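Broltix Hand-Held Gripper: On-Site Demonstration Program

Dalsgaard offers prospective purchasers and current account holders an on-site demonstration of the Broltix hand-held gripper. This page sets out what the demonstration covers, what the host site is asked to provide, and how a visit is requested.

Product overview

The Broltix is an operator-carried gripper for recording everyday handling tasks. The operator holds the unit and works its two fingers directly, and a camera on the unit records the fingers and the area ahead of them. The recordings are used to train robot arms fitted with the matching Broltix end tool. No robot arm is required at the site where recording takes place.

The unit is supplied with a white plastic housing and black rubber fingers. The curved finger pads have a mesh-textured inner face and are replaceable. Replacement pads are sold in pairs under order number 1026. Pads from earlier Broltix units do not fit the current housing and should not be trimmed to size.

Included with each unit

Hand-held gripper with finger pads fitted
One spare pair of finger pads
Charging lead and wall adapter
Marker board, mounted
Carrying case
Printed operator guide
Account access to Prestik, the recording review software

Shoulder harnesses, additional marker boards and the bench mount are sold separately.

About the demonstration

Demonstrations are held in the customer's own workspace wherever practical. An ordinary office or workroom with desks, shelving and normal ceiling lighting is suitable, and furniture does not need to be cleared away. Customers have told us that they learn more from seeing the unit used among their own desks and storage than from a session in a showroom.

A standard visit lasts half a day and is led by a Dalsgaard product specialist. The specialist begins with a safety briefing and a short introduction to the unit. Handling tasks are then carried out at a desk using objects supplied by the host. Bottles, cups, folded cloth, small boxes and stationery are all appropriate. Sharp items, open liquids and anything heavier than the limit given in the operator guide are excluded.
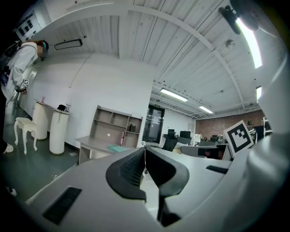

Can our own staff operate the gripper during the visit?
Staff members may take a turn once they have attended the safety briefing. Each person works under the direction of the specialist, and the unit is handed over only when the fingers are open and clear of any object.

After the handling session, recordings are transferred to Prestik and reviewed with the host. The specialist will show how a recording is trimmed, how a failed attempt is labeled and how a set of recordings is exported. Hosts who wish to keep the recordings should inform us before the visit so that an account can be prepared. Otherwise, the files are deleted at the end of the session in the presence of the host.

Site requirements

The host is asked to provide the following:

A desk or table at normal working height, with clear standing room in front of it
Two grounded wall outlets within reach of the desk
A screen with a standard display cable for the review session
Steady room lighting; direct sunlight on the work surface should be avoided
A named contact who will remain available for the whole visit

Groups are limited to 25 people. Larger organizations may request a second session on the same day. Attendees who intend to use the gripper should wear closed shoes and secure loose sleeves and jewelry. Long hair should be tied back.

Recording and privacy

The camera on the gripper has a wide view and will record people and belongings in the room as well as the task. Hosts must inform everyone who may be present and must arrange for confidential papers and screens to be covered or moved. A notice for posting at the entrance is sent with the booking confirmation. Sound is not recorded during demonstrations.

Any person may ask for recording to stop at any time. The specialist will stop the unit and delete the current file on request.

Open day at Enenon

Customers who are unable to host a visit may attend the open day at our Enenon premises, held each October. The program follows the same order as an on-site demonstration and includes a bench session on changing finger pads and cleaning the housing. Attendance is free of charge, but registration is required. Parking is available at the rear of the building, and the demonstration room can be reached without stairs.

Charges

On-site demonstrations are free of charge within 97 miles of Enenon. Beyond that distance, travel is billed at cost and an estimate is provided for approval before the booking is confirmed. A visit may be moved or canceled without charge up to 4 business days before the agreed date.

Requesting a visit

Requests should be made in writing through the contact form on this site. Please state the name of the organization, the address of the room to be used, the expected number of attendees and the kinds of objects your staff normally handle. Photographs of the room are helpful but are not required. If visitors must sign in or carry identification on your premises, please include those instructions with the request.

Demonstration bookings are managed by Fouzia Paracha, Customer Programs, Dalsgaard. Questions concerning repairs, replacement parts or existing orders should be sent to the service desk and will be answered separately.

Demonstration units are not sold at the end of a visit. Orders placed following a demonstration are filled from new stock and are covered by the standard Broltix warranty from the date of delivery.

Page last revised August 2025. Specifications and accessories may change without notice.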